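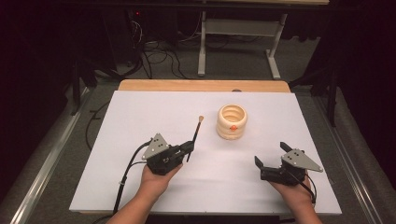 Ganstead robotics club wants to teach a machine to paint a pot

The spring project at the Ganstead club is called Clidania, and on paper it sounds modest. Students hold a pair of grippers by hand, do a small job with them, and the recordings go toward training a robot arm to do the same job alone. The job this term is brushwork on a ribbed, cream-colored pot. One gripper holds the brush. The other is for the pot.

I went along on Sunday expecting to be won over and came home about half convinced.

The students are good at it, I'll give them that. Closing a set of jaws on a thin paintbrush and keeping the bristles pointed where you want them is harder than it looks, and I dropped mine twice before I got near the pot. Every run starts with the brush gripped and the other gripper open, on the same white board. The club wants 200 clean runs before the end of April. It had 29 when I visited, and a fair number of the rest had been thrown out over fumbles.

My doubts are about what comes after. Last year's project, Pletinetti, was meant to sort bolts. It collected 941 runs and never got past the stage where the arm picked up a bolt and put it back in the same tray. The club's write-up calls this "a strong foundation." Maybe so, but the same phrase turns up in this year's plan, and I would like to see a date next to it.

There is also the matter of the Hoarau Cup, which the club has entered in the student-built category. Judges there score a live demo, seven minutes long, with no hands on the equipment. A pile of recordings won't count for anything. When I asked what happens if the arm isn't ready, I was told the team would "show the process." I've sat through demos like that — they are mostly slides.

Still, the sessions are open and the grippers are fun to try. New members from any grade can come by at 2 p.m. on Sunday, and you don't need to know how to code. Wear something you don't mind getting paint on.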